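Mi guerra con las lámparas de mesa (y una tregua)

¡Hola otra vez! El mes pasado os prometí que os hablaría de cortinas, pero las cortinas siguen en su bolsa, detrás de la puerta, y de ahí no se mueven hasta que alguien me preste un taladro que funcione. Así que hoy toca mesa. La mesa de trabajo, la de coser, la de las facturas, la que en mi casa es también la de desayunar cuando me levanto con prisa.

Todo empezó en abril, cuando me dio por vaciarla entera. Entera de verdad: fuera el bote de bolígrafos, fuera la impresora, fuera la planta que llevaba medio año pidiendo auxilio (está en el baño y ha echado dos hojas, la muy descarada). Pasé un trapo, me senté delante y me entraron unas ganas tremendas de no volver a poner nada encima. Me duró una tarde. A las ocho ya no veía ni el hilo y tuve que ir a buscar la lámpara vieja, que es una de esas de pinza con muelles que se va cayendo poco a poco hasta que acabas cosiendo con la nariz pegada a la bombilla.

Se lo conté a Felicidad Ambrosio, que muchas ya conocéis del taller de encuadernación, y me contestó con un mensaje de audio larguísimo sobre pies de lámpara. Larguísimo, os lo juro, puse una lavadora mientras la escuchaba. Lo que venía a decir es que todas elegimos por la pantalla, o por la bombilla, o porque estaba de oferta, y luego pasamos años conviviendo con lo de abajo. Y tiene razón. Lo de abajo es lo que te quita sitio, lo que coge polvo, lo que tropieza con la regla cada vez que cortas tela.

Desde entonces me fijo en los pies de todo: lámparas, ventiladores, percheros, espejos de aumento. Los pesados de metal me encantan, pero el mío dejó una marca en la madera que no sale ni con aceite. Los cuadrados tienen esquinas, y las esquinas y yo no nos llevamos bien. Los de trípode, para quien tenga una mesa de dos metros y viva sola. Al final me he quedado con lo más sencillo del mundo, un disco y un palito.

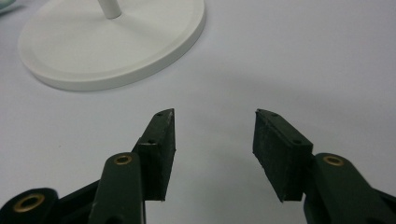
Base redonda de plástico blanco, con el borde grueso y un poco levantado, y el poste bien finito.

Me gusta mucho que el borde sea redondeado, porque arrimo la tela y no se engancha. Y ese reborde tiene una ventaja que no venía en ningún anuncio: el centro queda un pelín hundido y me sirve para dejar los alfileres que voy quitando. ¿Es lo correcto? Seguro que no. ¿Lo hago todos los días? También.

Lo del blanco sobre una mesa clara me daba miedo, pensaba que iba a quedar todo como una consulta de dentista. Pues me equivoqué. Desaparece, que es justo lo que yo quería, y los colores los ponen las cosas que van y vienen. Virgilio Tolentino, mi vecino del tercero, opina que el plástico blanco amarillea y que ya hablaremos dentro de unos años. Bueno, ya hablaremos, Virgilio. De momento le paso un paño apenas húmedo, lo seco enseguida y tan contenta.

Si andáis buscando algo parecido, os cuento mis manías por si ayudan. Medid el hueco que de verdad queda libre en la mesa, con los trastos puestos. Yo me puse un tope de 2 palmos desde la pared y no me lo salto. Mirad también por dónde sale el cable, que en las fotos de las tiendas nunca se ve y después resulta que cruza la mesa por el medio. Y en cuanto al dinero, con hasta 30 euros encontráis cosas muy apañadas, sobre todo de segunda mano.

Me han escrito varias preguntando por el tapete de corte del boletín anterior. Sigue vivo, lleno de tajos y lo guardo plano debajo del sofá. De pie se comba, y una vez combado no hay libro gordo que lo arregle (lo intenté con la enciclopedia de mi madre).

Mandadme fotos de vuestras mesas, ordenadas o sin ordenar, y contadme qué tenéis encima que no quitaríais por nada. Las cortinas, el mes que viene. Si aparece el taladro.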